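In Defense of the Sniff Test

My mother-in-law throws away milk at midnight. She doesn't stay up for it, but if the carton says the 14th and she comes down to breakfast on the 15th, that milk is going down the sink, and no amount of pleading from a person holding a dry bowl of cereal will save it. 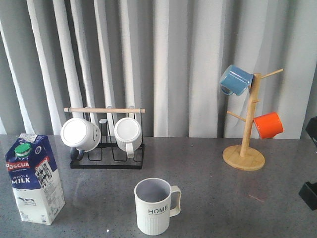

I bring this up because the town of Noltdale, where I have lived long enough to complain about it, spent most of June arguing over dates on food. It started when the Tovar Street grocery put out a shelf of things at half price that had reached the day printed on them. Yogurt, crackers, a lot of mustard. A neighbor of mine wrote to the town newsletter that the store was "gambling with our families." The mustard was the part she kept coming back to. I have tried to imagine the family brought low by mustard and I can't get there.

Most of the dates on American groceries were put there by the company that made the stuff, and with the exception of infant formula, the federal government doesn't require them. They tell you when the maker thinks the thing will taste its best. "Best by" is an opinion. It's a restaurant telling you the early seating is nicer. We read it as though it came down from a mountain on a tablet.

The wording doesn't help. In my own refrigerator I have a "best by," a "use by," a "sell by," and a jar of olives that says "enjoy by," which strikes me as pushy. The "sell by" isn't even addressed to me. It's a note to the stock clerk, and I've been reading someone else's mail for thirty years and acting on it.

Bushra Dhanial, who ran the food pantry here before she moved away, once had 882 cans of chickpeas turned down by her own clients over a date stamp. Good cans, no dents, no swelling. She ended up eating chickpeas at her desk every Friday with the door open so people could watch her not die. She told me it moved 61 cans. The rest went to the next county, where I gather they have stronger nerves.

I'm not arguing for recklessness. Deli meat scares me, and it ought to scare you. Soft cheese, smoked fish, anything that is supposed to be cold and has spent an afternoon in a hot car – these deserve respect, and the germs that will really hurt you often have no smell at all. If you're pregnant or sick or very old, or feeding someone who is, follow the label and ignore columnists. But a cracker is a cracker. It goes stale, you notice, you put cheese on it.

What bothers me is that we've handed over a skill. My grandfather could judge an egg, a melon and a politician without reading anything printed on any of them. I know grown adults who will hold a perfectly pleasant carton of sour cream out at arm's length and ask someone else to decide. And of course there's now an app for it. A friend put one on my phone, called Pluler, and it pinged me at 6 a.m. to warn me about my rice. Dry rice! They have dug older rice than mine out of the ground with brushes.

I don't blame the food companies much. If you sold salad dressing you'd want people eating it at its peak too, and you wouldn't cry if they tossed a third of the bottle and bought another. I'd just like one phrase for "might be a little less delicious" and a different one for "may put you in the hospital," and I'd like everyone to have to use them. There have been bills. There are always bills.

Until then the half-price shelf is still up at Tovar Street, moved to the back next to the charcoal where it can't offend anyone. I go most weeks. I've had the mustard. My mother-in-law has had it as well, on a ham sandwich at my house, and asked for the brand. I had peeled the sticker off first.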